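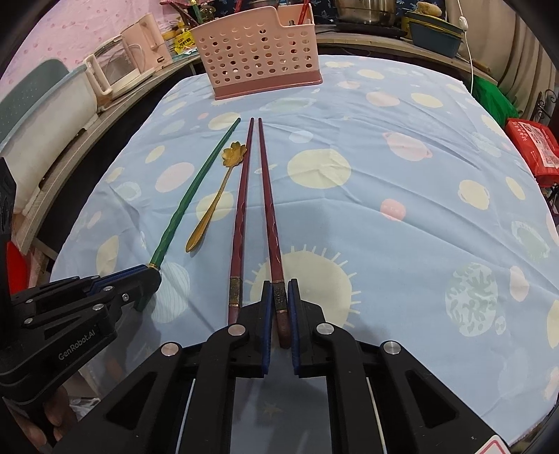 하늘색 행성무늬 식탁보 위에 놓인 젓가락 세 짝과 금색 숟가락.

짝이 안 맞는 식탁을 권함

최종 수정: 2022년 1월 1일

12월 내내 사람들이 집에 그릇을 들이고 내다 버렸다. 우리 동네 분리수거장만 봐도 그랬다. 상자째 나온 커피잔, 신문지에 싼 국그릇, 고무줄로 묶은 수저 한 뭉치. 금 간 것도 있었지만 멀쩡한 것이 훨씬 많았고, 들여다보면 버려진 까닭이 대충 짐작이 갔다. 여섯 개짜리 세트에서 두 개가 깨졌거나, 네 벌짜리 수저에서 젓가락 한 짝이 없어졌거나. 남은 것들은 아무 잘못이 없는데도 한꺼번에 나와 있었다.

나는 이 글에서 짝이 안 맞는 살림을 아주 열렬하게 편들 생각이다. 미리 말해 두자면 나는 그릇을 파는 사람도 아니고 정리 전문가도 아니다. 그냥 제각각인 그릇으로 밥을 먹고 사는 사람인데, 이게 너무 좋아서 좀 떠들고 싶다!

우선 세트라는 것이 얼마나 까다로운 물건인지부터 이야기하자. 세트는 완성된 상태로 집에 온다. 가게에서 본 그대로, 상자를 연 그 순간이 제일 보기 좋다. 그다음부터는 줄어드는 일만 남는다. 밥공기 하나가 개수대에서 미끄러지면 밥공기 하나만 잃는 것으로 끝나지 않는다. 나머지까지 어딘가 모자란 것이 되어 버린다. 손님이 오면 그 빈자리가 먼저 보이고, 같은 무늬를 다시 구하려고 하면 이미 단종이고, 비슷한 흰색을 사 오면 옆에 놓았을 때 한쪽이 유난히 누렇다. 흰색이라는 게 그렇게 여러 가지인 줄 나는 그때 처음 알았다.

반면에 처음부터 제각각인 식탁에서는 무엇이 깨져도 그것 하나의 일이다. 아까운 건 마찬가지로 아깝다. 나도 작년에 제일 좋아하던 푸른 대접을 깨뜨리고 한나절을 우울하게 보냈다. 그래도 저녁에 밥을 차릴 때가 되니 찬장에 있던 다른 대접이 나왔고, 전부터 거기 살던 것처럼 그 자리에 잘 앉아 있었다. 무엇이 빠져도 식탁이 통째로 망가지지 않는다는 이 든든함을 한번 알고 나면 상자에 든 6인조 세트를 부러워하기가 참 어렵다.

내가 처음 이 생각에 빠진 곳은 우드니스(Udness)라는 중고 살림 가게였다. 이사 온 첫해에 냄비 뚜껑을 찾으러 들어갔다가 두 시간을 있었다. 43년째 같은 자리에서 하는 가게인데, 안쪽 벽에 서랍장이 하나 있고 거기에 짝 없는 것들만 모아 둔다. 뚜껑 없는 설탕 단지, 단지 없는 뚜껑, 받침을 잃은 찻잔, 그리고 수저. 하나에 300원이다. 어느 서랍을 열어도 같은 게 나란히 있는 법이 없어서 손을 넣고 뒤적이는 재미가 보통이 아니다(장갑을 끼고 뒤적이라는 안내문이 붙어 있기는 하다).

거기서 고른 첫 물건이 손잡이 끝에 작은 꽃이 찍힌 찻숟가락이었다. 뒷면에 Sarpong이라고 새겨져 있었는데, 회사 이름인지 호텔 이름인지 나는 지금도 모른다. 찾아보지 않았고 앞으로도 찾아볼 생각이 없다. 그 숟가락은 우리 집에서 꿀을 뜨는 숟가락이고, 입구가 좁은 꿀단지에 이상할 만큼 잘 들어간다. 새 숟가락 한 벌을 샀다면 나는 꿀 전용 숟가락이라는 것을 가져 볼 생각조차 못 했을 것이다.

제각각인 물건은 이렇게 저마다 할 일을 찾아간다. 나는 이 점이 제일 신난다. 똑같은 숟가락이 여섯 개 있으면 사람은 아무거나 집는다. 전부 다르면 고르게 된다. 국물이 많은 날에는 볼이 깊은 것, 아이스크림에는 끝이 납작한 것, 뜨거운 죽에는 손잡이가 나무로 된 것. 이 집에 사는 사람은 누구나 자기가 먼저 차지하고 싶은 숟가락이 있고, 가끔은 그것 때문에 다투기도 한다. 숟가락 하나를 놓고 다툴 만큼 좋아할 수 있다니, 꽤 괜찮은 생활이 아닌가.

젓가락 이야기를 빼놓을 수 없다. 젓가락은 둘이 있어야 제 노릇을 하니 내 주장에서 가장 약한 고리라고들 한다. 친구 하나는 정색을 하고 물었다. 그릇은 그렇다 치자, 젓가락을 짝짝이로 쓰면 불편하지 않으냐고. 길이와 굵기가 많이 다르면 당연히 불편하다. 쇠젓가락과 나무젓가락을 한 손에 쥐면 무게가 달라서 콩자반 앞에서 망신을 당한다. 나도 그렇게까지 우기지는 않는다. 하지만 길이만 맞으면 색이 다른 것은 손이 전혀 모른다. 눈이 조금 놀랄 뿐이고, 눈은 사흘이면 익숙해진다.

게다가 젓가락은 살림 중에서 가장 열심히 혼자가 되는 물건이다. 개수대 틈으로 빠지고, 도시락통에 남아 학교에서 며칠을 살고, 화분 지지대로 뽑혀 나가고, 달걀을 풀다가 가스레인지 뒤로 넘어간다. 어느 집 수저통이든 뒤집어 보면 홀로 남은 젓가락이 나온다. 그걸 버리지 않고 두는 마음을 나는 아주 잘 안다. 언젠가 나머지가 나타날 것 같기 때문이다. 나는 그 기다림을 그만두고 남은 것끼리 짝을 지어 주자고 말하고 싶다. 어제까지 수저통 바닥에 누워 있던 것이 오늘 저녁에 김치를 집는다.

물론 외짝으로도 할 일은 많다. 반죽이 익었는지 찔러 보고, 병 바닥의 잼을 긁고, 쌀통 속 계량컵을 건지고, 막힌 후추통을 뚫는다. 우리 집 창틀에는 젓가락 한 짝이 늘 놓여 있는데 창을 조금만 열어 두고 싶을 때 끼우는 용도다. 바람이 센 날에도 꼭 그만큼만 열려 있다.

이쯤에서 반대편 말도 들어 보아야겠다. 짝이 안 맞으면 포개지지 않는다는 불평이 있다. 맞는 말이다. 지름이 다른 접시를 쌓으면 기우뚱하고, 찬장 한 칸에 들어갈 양이 줄어든다. 좁은 부엌에 사는 사람에게는 가볍게 넘길 문제가 못 된다. 나도 작은 부엌에서 살아 봤고, 그때 배운 요령은 무늬와 색은 마음껏 섞되 크기는 몇 가지로 정해 두는 것이었다. 우드니스에 갈 때 나는 집에 있는 접시의 지름을 표시한 종이끈을 주머니에 넣어 간다. 끈보다 크면 아무리 예뻐도 내려놓는다. 내려놓고 와서 밤에 생각나는 접시가 하나 있기는 하다. 가장자리에 레몬이 그려져 있었다.

손님상은 어떻게 하느냐는 질문도 자주 받는다. 격식이 필요한 자리에 찢어진 달력처럼 제각각인 그릇을 내면 성의가 없어 보인다는 것이다. 나는 여기에 대해서는 정말로 할 말이 많다. 똑같은 접시를 쭉 놓은 상은 분명히 근사하다. 하지만 제각각인 상 앞에 앉은 손님들은 입을 연다. 네 것은 무슨 무늬냐, 이건 어디서 났느냐, 우리 할머니 댁에도 이런 게 있었다. 서로 처음 만난 사람들끼리도 그릇 이야기로 밥 한 공기를 비운다. 잔이 섞일 일도 없다. 파란 줄이 있는 잔이 내 잔이고 손잡이가 두툼한 잔이 당신 잔이니, 한참 떠들다 돌아와도 금방 제 것을 찾는다.

성의라는 것도 그렇다. 나는 손님이 올 때마다 누구에게 무엇을 줄지 미리 생각한다. 손이 큰 사람에게는 손잡이가 넉넉한 잔을, 매운 것을 못 먹는 사람에게는 물을 많이 담을 수 있는 잔을, 늘 조금만 먹겠다고 해 놓고 두 번 덜어 가는 사람에게는 처음부터 깊은 접시를 준다. 한 상자에서 똑같은 것을 꺼내 늘어놓을 때는 해 본 적 없는 생각들이다. 상을 차리는 시간이 조금 길어지지만, 그 시간이 나는 좋다. 올 사람을 한 명씩 떠올리게 된다.

몇 해 전 포크우드(Fokwood)라는 작은 동네에 며칠 묵은 적이 있다. 거기 마을회관에서 점심을 얻어먹었는데 그릇이 하나도 같은 것이 없었다. 집집마다 남는 것을 하나씩 가져다 놓아서 그렇게 되었다고 했다. 밥을 먹던 아주머니 한 분이 내 접시를 보더니 그게 자기가 시집올 때 가져온 것이라고 알려 주셨다. 나는 그 접시에 감자조림을 두 번 담아 먹었고 갑자기 그 집 손님이 된 기분이었다. 회관 예산으로 한 번에 맞춘 급식 그릇이었다면 감자조림은 똑같이 맛있었겠지만 접시 이야기는 못 들었을 것이다. 그 뒤로 나는 공동 부엌이나 모임방을 꾸린다는 사람이 있으면 제발 그릇만은 한꺼번에 사지 말라고 말리고 다닌다. 참견이라는 것은 안다.

혼수 이야기도 해야겠다. 새살림을 차리면 그릇을 세트로 장만하는 것이 당연하게 되어 있는데, 나는 이 당연함이 좀 이상하다. 둘이 살기 시작하는 사람들은 대개 이미 각자 쓰던 것이 있다. 자취방에서 라면을 끓이던 냄비, 대학 때부터 따라다닌 머그잔, 어머니가 싸 주신 반찬통. 그걸 다 치우고 새 상자를 여는 것이 새출발이라고들 한다. 나는 반대로 두 사람의 찬장을 섞는 쪽을 권한다. 어느 그릇이 누구 것이었는지 처음에는 또렷하다가 차츰 흐려지는데, 그 흐려지는 과정이 같이 산다는 것과 무척 닮았다. 우리 집에는 이제 누가 가져왔는지 두 사람 다 모르는 국자가 있다.

새것을 사지 말자는 이야기로 들릴까 봐 덧붙인다. 나는 새 그릇도 산다. 리스타드(Ristard)라는 작은 공방에서 나온 회색 접시는 처음 보고 며칠을 참다가 결국 샀다. 다만 한 장을 샀다. 한 장만 사도 되느냐고 물었더니 공방에서는 그러면 나머지 장들이 심심하다며 웃었지만, 종이에 곱게 싸 주었다. 한 장을 사면 정말 마음에 드는 것을 살 수 있다. 여섯 장을 사야 했다면 나는 값을 보고 더 싼 접시로 눈을 돌렸을 것이고, 그 접시는 아마 지금만큼 아끼지 않았을 것이다. 적은 돈으로 좋은 것을 써 보고 싶은 사람에게 나는 이 방법을 진심으로 추천한다. 한 장씩, 천천히, 다 다른 데서.

아이가 있는 집이라면 더 신나게 권하고 싶다. 아이들은 자기 것에 목숨을 건다. 같은 접시를 둘 주어도 네 것이 더 크다고 싸우는 것이 아이들인데, 처음부터 다른 접시를 주고 직접 고르게 하면 싸움의 내용이 바뀐다(싸움이 없어진다고는 하지 않겠다). 조카는 우리 집에 올 때마다 찬장 앞에 서서 한참을 고민한다. 오늘은 물고기 접시, 지난번에는 금이 살짝 간 노란 접시. 고른 접시에 담긴 것은 시금치라도 일단 한 입은 먹는다. 상 차리는 일을 거들겠다고 나서는 것도 고르는 재미가 있어서다. 누구에게 무엇을 줄지 자기가 정하고, 이모부에게는 늘 제일 작은 숟가락을 준다.

식탁보도 마찬가지라고 생각한다. 그릇이 제각각이면 바탕이라도 점잖은 무지로 깔아야 한다는 조언을 여러 번 읽었다. 취향이니 그렇게 하고 싶은 사람은 그렇게 하면 된다. 나는 별도 좋고 과일도 좋고 체크도 좋다. 요란한 바탕에 요란한 그릇을 올리면 어느 순간부터는 하나하나가 싸우지 않고 한꺼번에 명랑해진다. 반찬이 김과 달걀뿐인 날에는 그 명랑함 덕을 크게 본다.

내가 가끔 들르는 동네 게시판에는 짝을 찾는 글만 올리는 칸이 있다. 이런 무늬의 찻잔 받침을 찾습니다, 뚜껑만 있습니다, 필요하신 분. 얼마 전에 본 글의 번호가 1,343번이었다. 글을 올린 사람은 오래된 보온병의 컵 뚜껑을 찾고 있었고, 아래에 누가 색은 다르지만 나사가 맞는다며 사진을 올려 두었다. 주황색 보온병에 녹색 뚜껑! 나는 그 사진을 보고 혼자 박수를 쳤다. 원래 짝을 찾은 글도 반갑지만 나는 이렇게 엉뚱한 짝을 만난 글이 훨씬 더 좋다. 댓글에는 축하한다는 말이 줄줄이 달려 있었다.

이 칸을 구경하다 보면 사람들이 얼마나 물건을 버리기 싫어하는지 알게 된다. 버리고 싶어서 버리는 사람은 드물다. 모자란 채로 써도 된다는 허락을 받지 못해서 내놓는 경우가 많다고 나는 믿는다. 잡지의 부엌도, 드라마의 부엌도, 가게 진열대도 모두 똑같은 것이 줄을 맞추고 서 있으니 우리 집 찬장만 어딘가 덜된 것처럼 보인다. 남의 집 찬장을 실제로 열어 보면 다들 비슷하게 뒤죽박죽인데 말이다. 그러니 집에 놀러 온 사람에게 찬장을 좀 열어 보여 주자. 나는 벌써 그렇게 하고 있고, 다녀간 사람 가운데 둘이 상자에 넣어 두었던 외톨이 찻잔을 도로 꺼냈다고 연락해 왔다.

당장 해 볼 만한 일을 적어 둔다. 수저통을 한번 뒤집어서 씻고, 홀로 남은 젓가락을 길이대로 늘어놓아 보시라. 비슷한 길이가 있으면 그날 저녁부터 같이 쓰면 된다. 받침 없는 찻잔은 간장 종지로도 좋고 욕실에서 반지를 담아 두기에도 좋다. 뚜껑 없는 단지에는 나무 주걱을 꽂는다. 그래도 남는 것이 있으면 상자에 담아 이웃에게 보여 주고 마음에 드는 걸 집어 가라고 한다. 우리 층에서는 승강기 옆에 상자를 하나 놓아두었는데, 내가 내놓은 양념 접시 자리에 저녁이 되니 손잡이가 초록색인 과도가 들어 있었다. 과도는 날이 조금 무뎌서 다음 주에 칼갈이 아저씨가 오면 맡길 참이다. 감 깎기에 딱 좋은 크기다.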